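Trade advertising sales: progress report to Brarna
Reporting period to the end of month 6
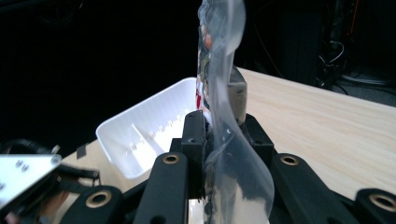
Display and Classified Sales Department, Stiltcombe

Report date: 08/09/2026
Prepared by: Teguh Liem

1. Scope
The grant covers moving the department's advertising bookings from spreadsheets to the Jukeck booking system, and the launch of a weekly sponsored bulletin for media buyers. Editorial pages are outside the scope.

2. Bookings
All open display bookings have been moved. Classified bookings are being moved by section, with recruitment finished and property under way. Thirteen accounts were held back: their agreed rates did not match the published rate card, and the sales team is checking each one against the signed order. Invoices for these accounts are still raised by hand.

Two faults were found during the move. Series discounts were applied to the first insertion only, and cancelled bookings stayed on the flat plan until the next morning. The first has been fixed. The second is with the supplier – a manual check at close of copy is in place for now.

3. Bulletin
The bulletin goes to 3,000 registered readers. It carries one lead sponsor and two text slots per issue. Yusof has taken the lead position for the first run under a fixed-price order. The text slots have sold less well, mainly to existing print clients, and the rate has been left unchanged while the sales team collects comments from agencies.

Open and click figures are recorded by issue but are not quoted to clients yet. The reporting tool counts some automatic link checks as clicks, and a filter is being tested.

4. Spending
Spending is within budget on licences and training. The design line is underspent, as the bulletin template was adapted from an existing one. We ask Brarna to agree to the balance being moved to data cleaning, where duplicate agency records have taken more staff time than planned.

5. Next period
Property and motoring classifieds to be moved by the end of October.
Held accounts to be settled and released for automatic invoicing.
Revised terms for late copy to be sent to agencies.
Bulletin rate card to be reviewed once the first sponsor's run has ended.

The signed order forms and the spending schedule are attached separately.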